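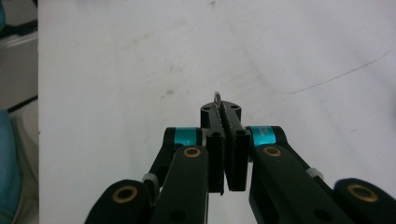
Elatine @elatine_bench
November 18, 2025

ok white table thread. I said I'd do one when I finally had a go at the marks so we're doing it, sorry in advance for typing, one thumb, other hand has a cloth in it

background for anyone new: bought the table off a shop that was closing down in Dranport. $346 with the legs. Matte white laminate top, bit off-white if you put actual paper on it. Looked spotless under their lights. Everything looks spotless under their lights

do not buy matte white if you're the sort of person who sees marks. I am that sort of person. My partner has eaten breakfast at it for two years and could not tell you what colour it is

so there's different kinds of mark and I've been lumping them all together, which is why nothing was working

kind one: grey smudges. Faint, cloudy, you only get them if you crouch down and look along the top toward the window. That's hands mostly. Forearms. Sunscreen in summer, sunscreen is shocking

kind two: the brownish grey streaky ones. Little short dashes and specks all in a cluster, like someone's flicked a pencil at it. These are the ones that have been driving me up the wall

kind three: light scuffs where the finish itself has gone a bit shiny. Not dirt. You can't clean those off and if you try you make a bigger shiny bit. Ask me how I know

test for which is which: damp finger, rub gently, look at finger. Finger grey = dirt, good news. Finger clean = it's either transfer or damage, keep reading

smudges first. Warm water, tiny drop of dish soap, microfibre wrung out till it's barely damp. Straight lines not circles. Then a second cloth with plain water. THEN a dry one. People skip the plain water and then wonder why it's cloudy again by tea time, that's soap

I skipped the plain water for 7 months

also wash your microfibres without fabric softener. Mine were just moving a film around. Got a fresh pack from Subramaniam Hardware and it was like a different table, well, half of it was

right. Streaky ones. Tried in this order, weakest to strongest, stop when something works

soap and water: nothing. As expected

bicarb paste: ok so I know everyone swears by it. It's an abrasive. On gloss you may get away with it, on matte I got a dull patch turning into a shiny patch on the underside where I was testing. Thank god for the underside

TEST ON THE UNDERSIDE. Or the back edge, if your underside is raw board like a lot of the cheap ones are

white school eraser: yes!! Properly yes. Soft white one, clean corner, light pressure. Does wonders on anything that's rubber or metal rubbed off onto the surface. Brush the crumbs off as you go or you grind them back in

it got a fair few of the specks. Didn't shift the lot

metho on a cotton bud: next one up. Dab, wait, wipe. Window open please. Keep it away from the edge banding, it can get at the glue

melamine sponge: last resort and only if you can live with it. It's very fine sandpaper basically. I've done one spot with it and I can find that spot in the dark

someone's asked re the spray from Stilumberg, the "Surface Calm" one. Had a bottle. Smells like a dentist. Cleans ok but leaves something behind that grabs dust, so I've gone back to soap. Yours might be fine, could be my water

someone else: "just put a tablecloth on it". no

ok also HAIR. Why does a white table collect hair. You wipe the thing down, turn round to hang up the cloth, turn back and there's one long dark one lying across it in a lovely little curve. Every time. I have stopped taking it personally

dry cloth FIRST before the damp one, that's the fix. Wet hair sticks to laminate and you just push it about. Dry pass, flick it outside, then start wet. Lint roller works too if you're in a rush

where do the streaks come from, good question, 6 people have asked so far. Best guesses from my place: bottoms of things. Ceramic mugs with the unglazed ring. Laptop feet. Tool boxes. Anything dragged instead of lifted

check your mug bottoms. Run a thumb round the ring. If it's rough it's a pencil, and it's drawing on your table

felt dots on everything heavy now. Bought the brown ones becuase they were cheaper, don't, the cheap glue creeps in hot weather and then you've got a sticky ring to deal with as well. (eucalyptus oil, tiny bit, then soap after. you're welcome)

cork mat for anything with metal on it. I got 2, one lives on the table and one lives wherever I last left it

what I'm NOT doing:
no bleach, goes yellow
no furniture polish, greasy and uneven on matte
no car wax, I know the bloke at the tip shop said car wax, no
no magic paint pen over the scuffs. I've seen the results, it's like tippex on a ghost

where it's at so far: smudges mostly manageable if I keep up with it, streaks a work in progress, scuffs are staying. Fine. It's a work table. Stuff gets done on it

routine if you want to copy it: dry cloth end of each day, takes no time. Damp and rinse once a week. Eraser when I spot something new. Metho only when I'm cranky

q: would you buy white again
a: probaly not matte. Light grey or a pale woodgrain, something with a bit of speckle through it so the crumbs have somewhere to hide. But it's lovely for seeing small screws. Dropped one on the old dark table and never saw it again

q: can you refinish laminate
a: you can stick a new sheet over it or paint it with the proper primer. Both more faff than I'm up for. If anyone's done the primer thing on a desk they lean on all day, tell me if it's gone tacky, I want to hear from a year in and not day one

q: does the edge lift
a: one corner had a go. Iron on low through baking paper, press, hold something flat on it till it's cool. Been good

kettle's on, lifting my mug like a good citizen. Will add to this if the second go with the eraser gets any more of the cluster out

oh and if your cloth is dripping it's too wet!! wring it again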